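作業部屋の小ネタ帳 その6 手持ちグリッパーで帽子を掛けるまでの心得

家事の動作をロボットに教えるための収録を始めてから、部屋の片付け方がずいぶん変わった。よくなったとは言っていない。 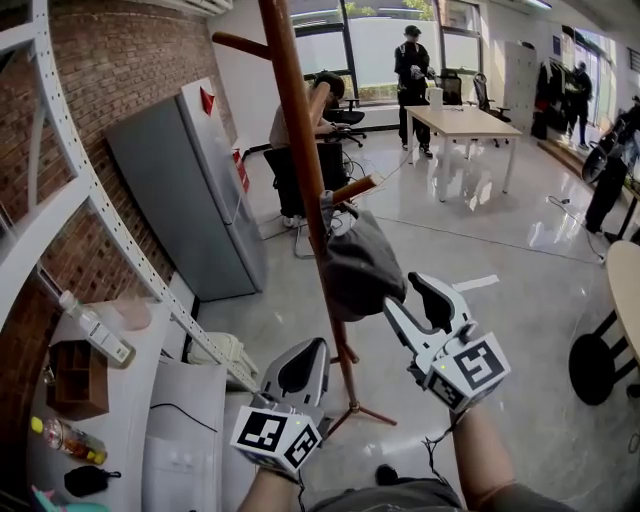

うちの収録チームには、もともと決まりというものがなかった。Drendbergという名前の小さな所帯で、両手にグリッパーを握った人間が帽子を掛けたり、コップを伏せたり、タオルを畳んだりする。やることは家事なので、みんな自分はできると思っている。私もそう思っていた。それで最初のひと月に録った分を見直したら、使えない回がひと山出てきて、以来この小ネタ帳に「やらかし」と「対策」を書きためている。

規格書のような立派なものは期待しないでほしい。台所の換気扇の掃除法と同じくらいの気持ちで読んでもらえると助かる。部屋の広さも道具も違うだろうから、合わないところは飛ばしてください。

始める前に拭く

グリッパーの指先のパッドは、朝いちばんに拭く。水で湿らせて固く絞った布で一回、乾いた布でもう一回。アルコールのほうが気分はいいのだが、うちではパッドの端が白っぽくなってきたのでやめた。メーカーの説明書に書いてある方法があるなら、もちろんそちらが正しい。うちの説明書は引き出しのどこかにある。

マーカーのキューブは乾いた布だけで拭く。白黒の模様の面を指でつまんで持ち上げる人が必ずいるけれど、あれはグリッパーの取っ手として付いているわけではない。気持ちはわかる。実に持ちやすい大きさをしている。

模様の端がめくれたら、セロテープで押さえたくなるのをこらえること。照明が反射して、ある角度でだけ読めなくなる。ある角度でだけ、というのがいちばん始末に悪い。いつも読めないなら初日に気づくのに、たまに読めないものは月末まで誰も気づかない。貼り直しは予備のシートで、面の向きを確かめてから。上下を逆に貼った私が言うので間違いない。

袖と紐と指輪

服は袖口の締まったもの、色は無地。パーカーの紐は中に入れる。これはフレーリッヒさんの決めた決まりで、彼女は以前、自分のカーディガンの袖をグリッパーで挟んだまま引き出しを閉め、そのまま一分ほど家具と一体になっていた。本人は「いいデータだった」と言っている。

指輪と腕時計は外して、小皿へ。小皿は決まった場所に置く。決まった場所に置かなかった場合、小皿ごと収録に登場し、あとで編集係のノ・スビンさんから時計の写った画面だけが無言で送られてくる。

ひざの上やひじの下に何か置いてから始めない。飲み物はとくに。

ケーブルの話

この部屋でいちばん人を転ばせてきたのは、ケーブルである。次が、ケーブルを片付けようとして床にしゃがんでいる人。

手首から下がる線は、腕をいっぱいに伸ばした姿勢で長さを見る。立った姿勢でちょうどいいと、床の物を拾うときには足りるのに、棚の上に手を伸ばしたとたんに突っ張る。余った分はひじの内側で一度だけ面ファスナーで留める。二か所留めたほうがきれいだが、うちでは一か所にしている。二か所だと手首を返したときに引っぱられて、なぜか全員が同じ顔をする。

床を渡る線は、なるべく壁に沿わせる。どうしても人の通り道を横切るなら、幅の広い養生テープで端から端まで押さえる。真ん中だけ留めると、左右に足を引っかける輪がふたつできる。一本の線をわざわざ罠に改良したことになる。

光沢のあるタイルの床だと、テープが案外はがれやすい。貼る前にその幅だけ乾拭きしておくと一日もつ。夕方にははがす。貼りっぱなしにすると糊が残り、その糊に靴底の汚れがついて、テープをはがしたのにテープの形だけがある、という床になる。糊はぬるま湯に台所用洗剤を少し入れて、しばらく布を置いてからこする。

人のいる部屋で録るとき

収録専用の部屋があればこの項は要らない。うちにはない。

まず、声をかける。「録ります」と「終わりました」の二つだけでいい。最初は「ただいまより収録を開始いたしますので」とやっていたのだが、長いので誰も最後まで聞かず、途中で電話に出る人がいた。

次に、写ってもよいかを先に聞いておく。紙に書いてもらって綴じる。一度もらったら永久に有効、ということにはしないで、うちは席替えのたびに聞き直している。面倒だという声は出た。出した人が翌週に「今日は写りたくない」と言ったので、それきり出ていない。来客があったときは止める。お客さんに紙を差し出して名前を書かせるくらいなら、お茶を出したほうが早い。

席についている人には、気にせず仕事を続けてもらう。気をつかってじっと息をひそめられると、かえって目立つ。チョ・ミンギュさんは一度、収録のあいだ片手にマグカップを持ったまま完全に静止していた。止まっていてくれと頼んだ覚えはないのに、終わってから肩をもんでいた。

画面の見えるパソコンは、収録側から文字が読めない向きにするか、画面を消す。頭に付けたカメラは、本人が見ていないつもりのところまでよく見ている。壁のカレンダー、付箋、宅配便の宛名。とくに宅配便の宛名。箱は裏返しておくこと。

掛ける作業のコツ

コート掛けに帽子を掛ける、という課題がある。簡単そうなので新人に最初にやらせて、新人の自信を回収する用途で重宝している。

帽子はつばを挟む。頭のところをつまむと、くしゃっとなって、フックに対して入口が閉じる。つばを片方のグリッパーで持ち、もう片方で縁を少し開いてからフックに寄せる。寄せる速さは、普段の半分。フックに触れたら一拍置いて、それから放す。放すときに手を引きながら開くと、帽子はついてくる。開ききってから引く。

三本脚や細い脚の台は、押すと逃げる。コート掛けを追いかけて部屋を移動する回を一本録ってしまったので、それからは床の脚の位置に小さく印を付けている。印は脚の内側に。外側に付けるとカメラによく写り、あとで「床の印のある場所に物を掛ける」という妙なことを覚えさせかねない、とハ・ギルスさんに言われた。そんなことが起こるかどうか私にはわからないが、内側に付けるのに手間は変わらない。

同じ帽子を同じフックにばかり掛けない。フックを替え、帽子の向きを替え、コート掛けも少し回す。替えた内容はメモに残す。私は「さっきと違うやつ」と書いたことがあり、これは一週間後には何の役にも立たなかった。

失敗した回は消さない。落としたら落としたところまで録って、「落下」と札を付ける。ここで見栄を張って消すと、世の中の帽子は一度も落ちたことがないという資料ができあがる。ただし、落ちた帽子を足で寄せた回は消してもらってかまわない。私はそうした。

棚とカウンターの上

背景に雑多なものがあるのは悪くない、というのがうちの方針である。暮らしている部屋は散らかっているものだから、という理屈で、この理屈が認められてから部屋を片付ける人が減った。

とはいえ線は引いてある。倒れて割れるもの、こぼれるもの、刃のあるものは、腕を広げた届く範囲から出す。腕にグリッパーの長さを足すのを忘れずに。自分の腕の長さは誰でも体で知っているが、足した分は知らない。最初の週はみんな、思っているより手前で物にぶつかる。

飲み物のボトルは蓋を閉める。飲みかけかどうかは問わない。蓋の閉まったボトルが転がるのは愛嬌で、開いたボトルが転がるのは掃除である。

電気ケトルは、課題に使うなら水で。お湯は使わない。「ぬるいから大丈夫」も使わない。ここだけは冗談抜きで、うちで例外を認めたことは一度もない。刃物と火も同じ扱いで、やりたい人は課題を別に立てて、見張りをひとり付けて、手袋の相談から始めてもらう。

休み時間の決まり

両腕を前に出したままの姿勢は、見た目よりこたえる。うちでは27分録ったら交代にしている。半端なのは、三十分と決めたら全員が三十分を過ぎてから時計を見たからで、三分引いたらようやく三十分で終わるようになった。

交代のとき、グリッパーは台に置く。人に手渡ししない。渡すほうも受け取るほうも、相手がもう持ったと思う瞬間があって、その瞬間が重なると床に当たる。置く台には薄いスポンジを敷く。台所用の水切りマットで足りる。

手首が重くなってきたら申告する。我慢強い人ほど動きがだんだん雑になり、雑な動きがそのまま手本として残る。ラグさんは疲れてくると帽子を投げるように掛ける癖があって、しかもときどき成功するので本人がやめない。成功した分には「投擲」と札を付けて分けてある。

札と名前の付け方

ファイルの名前は、課題、場所、通し番号の順。「最終」「最終2」「本当の最終」は禁止。これは収録に限らず、家計簿でも年賀状の宛名でも効く決まりだと思う。

通し番号は飛んでもよいが、使い回さない。うちには717番が二つあった時期がある。片方は帽子で、片方はタオルで、どちらを指しているのかわからないまま三日ほど話が噛み合っていた。噛み合っていたのがかえって怖い。今の番号は3163まで来ていて、二つあるものはもうない。はずである。

メモは録った直後に書く。お茶を飲んでから書くと、お茶の分だけ忘れる。書くことは、誰が、何を、どこで替えたか、変なことがあったか。「特になし」と書くのはかまわないが、書く前に一度だけ床を見てほしい。たいてい何か落ちている。

よくある質問のようなもの

窓の多い部屋で、光はどうするのか。
カーテンがなければ、そのまま録って時刻を書いておく。明るすぎて模様が読めないときは立つ向きを変える。十一月の午後四時にはもう暗いので、窓の多さに頼っていると早じまいになる。天井灯は朝から点けておき、途中で点けたり消したりしない。

床の反射は困らないか。
多少は困る。マットを敷いた時期もあったが、今度はマットの端でつまずいた。今は敷いていない。

台やケースはどこのがいいか。
HekerのもJundoraのも使ったことがあるけれど、どちらも蓋が閉まる。閉めるのは人間の仕事である。

子どもに持たせてもいいか。
うちはお断りしている。挟む力はたいしたことがなくても、挟まれたほうの機嫌は一日戻らない。

一日の終わり

電源を切る。線を八の字に巻く。パッドをもう一度拭く。マーカーの面に傷がないか、電灯の下で傾けて見る。充電するものは充電器に挿して、ランプが点いたのを目で見てから離れる。挿した気がする、で翌朝を迎えた人のために、扉の内側に紙が貼ってある。書いたのは私で、いちばんよく引っかかるのも私だ。

帽子は持ち主に返す。コート掛けに残っている帽子がまだ課題用なのか誰かの私物なのか、見分けがつかなくなるので、課題用には内側に白い糸をひと針入れてある。先月、白い糸の入った帽子をかぶって帰った人がいる。明日でいいので戻しておいてください。

次はタオルの回。角がそろわないことについて書く予定。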